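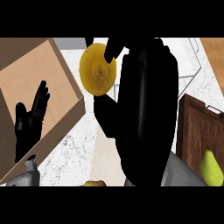
Kitchen and hall safety checklist, with my comments

25 May 2019
By Vasanthi Weerakoon

I do this walk round twice a year, once in May before the summer lets start and again in October when the heating goes on. Mirncombe Hall is an old building with a newish kitchen stuck on the back, so it's a bit of a mixed bag. I've kept to the order of the printed list and put my own comments under each one, and where something is marked ACTION please look at the end to see who's got it. Asanka Jayawardena came round with me this time and held the ladder, the torch and most of the tea.

1. Front door and porch
OK. The door closes by itself now and doesn't slam, thank goodness. The mat had curled up at one corner again so we turned it round, but it'll only curl the other way and I think we need a new one. The rubber-backed sort, please, no more coir. ACTION.

2. Fire exits
Main hall exit: OK, opens with one push.
Side exit by the stage: OK, but there were stacked chairs within arm's reach of it. We moved them. I've put tape on the floor before and people treat it as a suggestion, so I've asked for a proper painted box this time. ACTION.
Kitchen back door: stiff. It does open, but I had to put my shoulder to it and I wouldn't want my mum trying it in a hurry. Asanka thinks the frame has swollen and wants to plane the bottom edge once we've had some dry weather. ACTION.

3. Fire extinguishers and blanket
All in place, pins in, needles in the green. Service labels in date. The foam one by the cloakroom had a coat hanging on it (navy, child's, name tape says nothing useful, it's in lost property). The fire blanket in the kitchen was tucked behind the tea towels where you'd never find it, so it's back on its hook to the left of the door. Please leave it there!

4. Smoke and heat alarms
Pressed every test button. All fine apart from the one in the upstairs store, which gave a sort of cough. New battery in, tried it again, proper racket. The kitchen one is a heat alarm and is meant to be, so please stop writing "wrong alarm" in the book.

5. Emergency lighting
Did the flick test at dusk. Hall and corridor came on and stayed on. The fitting over the stage steps came on and faded before we'd got down the other end to look at it. Needs a new battery pack or possibly a whole new fitting, and I'd rather not have people on those steps until it's done. ACTION, and this is the urgent one.

6. Kitchen: cooker and gas
Gas certificate is on the wall and in date. Shut-off tap turns freely. Flames blue on all the rings. The oven door seal is looking tired down the right-hand side – not unsafe, but it's throwing heat at your shins when you stand at the hob. I've left it as a comment for now.

7. Kitchen: worktops and chopping boards
Worktops clean and no chips. The green board has deep cuts in it and I've thrown it away, so if you're wondering where it went, it was me. Red, blue and white ones are all right for another season. There was a wet cloth folded up under the draining rack that had been there for some time. I won't go into it.

8. Kitchen: fridge and freezer
Fridge thermometer read 3 degrees, which is just where we want it. Freezer needs defrosting, the top drawer won't shut properly and that makes it ice up more, so it's going round in circles. I'll do it myself after the next jumble sale when it's empty. Opened jars with no date on went in the bin, and that includes somebody's rather nice-looking piccalilli – sorry. There are stickers and a pen on top of the fridge, please please use them.

9. Kitchen: hot water and hand washing
Hot tap is very hot. The warning sign had faded to nearly nothing so I've printed another. Soap and paper towels both stocked. The urn lid has lost its knob and people have been lifting it with a fork, which made me wince. Debnath's in the high street can get us a replacement knob for less than the price of a sandwich. ACTION.

10. Electrics
Plugs and leads looked over, all the portable stuff tested last autumn and stickers still on. Two things I took out of use: the old fan heater with the brown mark by its switch, and an extension reel I've never seen before with a cracked casing. If it's yours, it's in the cupboard with a note on it, and it isn't coming back out until it's been mended. The fan heater says 3000 watts on the back and someone had it running off a four-way with the urn. No more of that!

11. Ladders and steps
Tall stepladder fine, feet all there. The little kitchen stool has a wobble. Asanka tightened everything he could find to tighten and it still wobbles, so we've agreed it goes to the tip.

12. Floors and toilets
Hall floor good, no lifted blocks. One loose vinyl edge by the disabled toilet, glued down and weighted with paint tins overnight. The red cord in there was tied up out of reach again. I've untied it – it has to hang right down to the floor so that someone who has fallen can get hold of it, and I'd love everyone who cleans in there to know that.

13. First aid box
Short of medium plasters and the eyewash was out of date. I've restocked both from my own shopping and put the receipt in the tin. Accident book looked at: one bumped head, one scalded finger (see urn lid, above).

14. Outside
Gutters clear at the front, growing a small meadow at the back. The handrail on the ramp is solid. The light over the bins comes on when you walk past but goes off before you've found the right bin, so Asanka has turned the timer up. The grit bin is half full and will do until we top it up in October.

Who's doing what
Emergency light over stage steps: Plornov Electrical, I've rung them and they're coming out
Kitchen back door: Asanka
Painted box by side exit: Asanka, once I've chosen a colour he can't argue with
Urn knob: me
New mat: me, unless anyone has a contact
Back gutters: Conine, same as last year

Steps to the stage are roped off for now, so if you've got a booking that needs the stage, give me a ring first and we'll work out something on the flat.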